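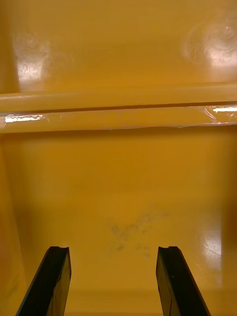

A reader of our January notice wrote to ask whether the Stougaard parts bin was worth the price when ordinary kitchen tubs hold the same screws and boards for less. The question was a fair one, and the review team has kept it in mind throughout the present report.

Stougaard Open-Front Storage Bins
Product review, 20/06/2025

Scope of the review
The repair room at Surken offers residents a place to bring small appliances, radios and lamps that would otherwise be thrown away. Parts taken from items beyond repair are sorted and kept for later use. The room had relied on mixed containers for many years, and the review team was asked to recommend one product for general use. Bins from Stougaard and Pilik were placed in daily service for 27 days and compared with the containers already in the room.

Capacity and strength
The Stougaard bin is sold for loads of up to 700 grams per divider section, and the sections held their shape when filled with transformers and motor cores. The Pilik bin has thinner walls and bowed slightly under the same contents. It returned to shape once emptied. Neither product cracked when dropped from bench height onto a concrete floor.

Circuit boards are harder to store than loose hardware. They catch on one another, and tall components bend at the leads when boards are stacked. The team found that a wide, low bin is better for this purpose than a deep one, and that boards with large capacitors should be laid in a single layer. Staff should confirm that capacitors have been discharged before a board is put away.

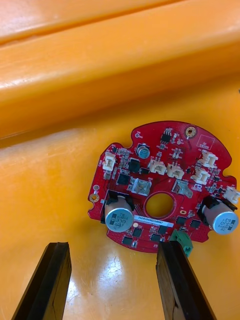
Cleaning and wear
Both bins were washed with warm water and dish soap. Dust came away easily from the smooth surfaces, but old flux left a mark on the Pilik bin that did not come out. Fine scratches appear early on any glossy plastic and have no effect on use. Solvents should be kept away from both products.

Labels and layout
The card slot on the Stougaard bin is too narrow for a standard printed label, and cards slid out when the bin was tilted. Writing directly on plastic with a marker proved more dependable. Short codes are best, with the shelf number given last.

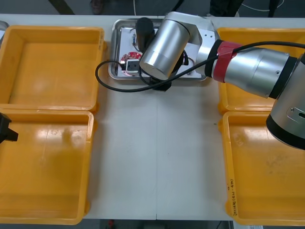
The code should also be entered in the parts register on the same day, so that a bin returned to the wrong shelf can be traced.

Purchase and price
The Stougaard bin is supplied through Amemex in packs of 3. Delivery took more than 2 weeks, and one divider was missing from the first pack. Amemex replaced it without charge. The Pilik bin is cheaper and can be bought singly, which may suit a smaller room.

Rating
The Stougaard bin is recommended for heavy parts and for boards. The Pilik bin is acceptable for wire, knobs and light hardware. Kitchen tubs remain suitable for short-term sorting, and rooms that already own them need not replace them all at once.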